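What the Folding Arm Has Changed for Us So Far

Last updated May 28, 2022

14 shares | 6 comments

A bunch of you have stopped me by the time clock to ask how things are going with the arm, so I promised I'd write it up for the newsletter. I'm Esther Athumani, I've been on the towel line here at Hestora since 2008, and since February I've spent two afternoons a week over in the test room instead of at my table. So yes, I'm the one who keeps vanishing after lunch!

For the folks on the night side who haven't been over: Lindent is the outfit setting this up for us, and Toon Van der Linden is the person from there you'll see the most. He drinks more coffee than anyone I've ever met and he asks really good questions. The first day he had me fold towels for an hour while he just watched my hands. I felt a little silly. Then he asked why I always shake one out before I look for the corners, and I had to stop and think, as I've done it so long I don't know that I do it.

And that's the hard part of this whole project. Folding a towel that's already flat is pretty easy to teach. Getting a towel flat when it comes to you in a heap is another story. You and I grab, shake, find an edge, done. The arm has one gripper with two fingers, so it has to pick a fold and pinch it and decide what to do from there — and every heap is different. I've been the one making the heaps, by the way. Years of experience and my job is to wad up laundry.

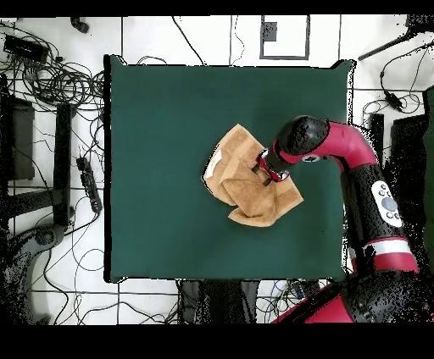
The arm gets hold of a fold in one of the tan towels, on the green cloth table.

We've logged 1047 tries as of this week. I keep the sheet myself, with a column for what went wrong, and I'm proud of that column. Toon reads it every time he comes in. When I wrote "grabbed two layers, thought it was one," he changed how we do the next batch. I've had supervisors who listened less than that, and I won't say which (you know who you are, and I still like you).

Now the part everybody really wants to know. Is anybody losing hours? I asked it straight out at the February meeting and I've asked it twice since. What we've been told is that the arm is meant for the flattening station, the one we all rotate through and all complain about. My shoulder has been complaining about it for years. Nobody on days or nights has had a shift cut over this, and the plan on paper has the same number of us on the line, with more time on checking and packing. I'd like that plan to stay on paper where we can see it, so I asked for a copy and it's pinned up by the lockers. Go read it.

What I do worry about is pace. If the arm feeds the line without ever getting tired, somebody has to make sure the rest of us aren't expected to keep up with it all day. I brought that up and it's on the list for the next meeting. Please come and say it too, because it sounds different coming from ten people.

Training sign-up for the checking station is open, and the sheet is on the break room door. If you want to come see the arm, call me on extension 2746 and I'll walk you over. Bring a towel if you like. I'll let you make the heap.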